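Notes for `table-clearing`, the kitchen part of the Hillberg household tidying set. Last edited 16 Sep 2026 by Loretta Abernathy.

## What is in it

The set holds 2,000 photos of small kitchens being put in order after a meal. Each folder covers one kitchen on one occasion. There are 29 folders, named after the street, so `eskola-5` is the fifth kitchen on Eskola Road.

## The kitchen in `kidden-8`

A compact kitchen with a low table under a checked plastic cloth. The job is the rubbish on and near the table: bags, packets, crumpled tissue and small cartons. Slippers, stools and anything on the worktops stay where they are.

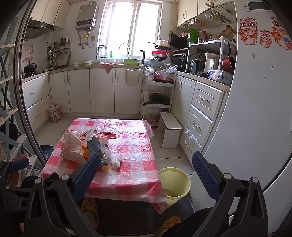
Table with bags and a packet still on the cloth, pale yellow bucket to the right.

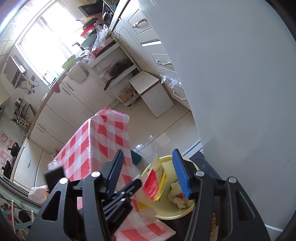 ## Labels

- `wrapper`: bags, film and food packets, whether full or empty
- `carton`: any printed card box
- `tissue`: paper only. If you can't tell tissue from plastic, use `unclear`
- `container`: buckets, bowls, tubs and bins
- `cloth`: tablecloths, tea towels and anything hung over a worktop edge

A tablecloth gets one label even where it is folded or hangs down in a corner. Stained tissue is still `tissue`.

## Known problems

- Clear bags on a patterned cloth are hard to outline. Desmond Lindgren redid the ones in `gelavton-2` in March, but the other folders have the old outlines.
- `container` doesn't separate bowls from buckets.
- Two folders have no notes file.

Send corrections to Loretta with the folder name and the photo number.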